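A morning on the floor at Sornton

The car park at the Kunden building was full well before the doors opened on 09/04/2024, and the queue for badges went back to the road. Most of the people in it worked in factories. They had come to see whether a robot hand could pick up the sort of parts they deal with every day.

The open day was put on by Boateng, which has its workshop on the Sornton estate and has been developing its handling system since a first trial in November. Visitors were taken through in groups of 11, and each group got 13 minutes at the demonstration area before the next one came in.

Rajitha Begum led the demonstrations. She kept the talk short. Flat and awkward parts, she said, are where a lot of handling systems struggle, and these were the parts her team had chosen to work on. A plain box is easy to hold. A moulded panel with ribs on the back and openings cut through it gives the fingers plenty to hold, but also plenty to catch on.

"We don't tell it exactly where to grip," she said. "We give it a part and a place to put it. Where the fingers go is its own business, and sometimes it picks a spot I wouldn't."
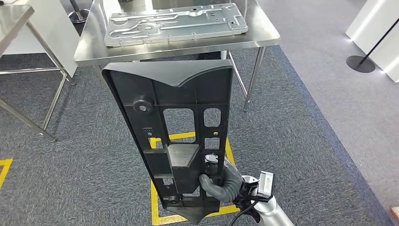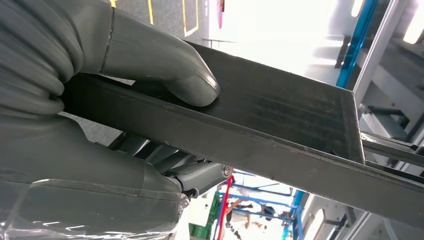 Jointed grey fingers holding black parts at the Boateng open day. The ribbed plastic panel is in the first picture, a flat plate in the second.

The questions from my group were practical. One man wanted to know what happens when a part arrives the wrong way round. Begum said the arm will turn it over if there is room, and stop and ask for help if there isn't. Another asked about speed. She admitted that a trained person is still quicker on most of the parts they have tried.

Sunita Baptiste had travelled from Tenwood, where she runs a line that handles 1,760 panels a shift. She stayed for 2 sessions and took notes in both. Lifting is only part of the job for her — the panels also have to be set down without marks on the good side. "I'd want to see it do that all week," she said. "One morning is a nice start."

Boateng plans to lend a system to a working factory later in the year, though Begum would not say which one. Tea was served in the canteen after the last session, and Baptiste was still there with her notebook, asking about spare fingers and how long they take to fit.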